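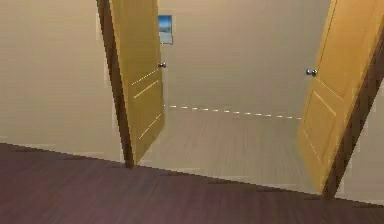
Publié par u.nowakowski — Forum Achats et équipements, rubrique Robotique de service — septembre

Objet : budget pour robots mobiles, passage des portes à double battant

Mesdames, Messieurs,

Notre établissement prépare l'acquisition de 4 robots de transport interne. Le scénario de simulation soumis aux fournisseurs porte sur le franchissement d'une double porte ouverte, à boutons ronds, avec passage d'un parquet sombre à un sol plus clair. Deux offres restent en lice, Drivoro et Batach. La seconde prévoit un bras pour la manœuvre des portes, ce qui augmente sensiblement le coût. Cette option vous paraît-elle justifiée ?

Urszula Nowakowski

Réponse de strevor

Madame,

Je déconseille le bras. Un bouton rond demande une prise et une rotation, et la maintenance du préhenseur pèsera sur chaque exercice. Il convient de chiffrer d'abord la motorisation des battants. Chez nous, 6 portes ont été équipées par la société Lahlou et le marché a été soldé sans avenant.

Seren Trevor

Réponse de logistique_16

Je ne partage pas cet avis. La motorisation suppose des travaux, donc une autre ligne budgétaire et l'accord du propriétaire des murs. Un bras s'amortit sur 5 ans avec le robot et le suit en cas de déménagement.

Réponse de strevor

L'argument vaut pour des locaux loués. Encore faut-il que Batach s'engage par écrit sur un taux de réussite à l'ouverture — porte fermée, et non porte déjà ouverte comme dans le scénario joint.

Réponse de u.nowakowski

La remarque est fondée. Un second scénario, battants fermés, sera ajouté au cahier des charges. Nous sommes locataires ; je sollicite le bailleur et demande à Plusesley un devis séparé pour la motorisation.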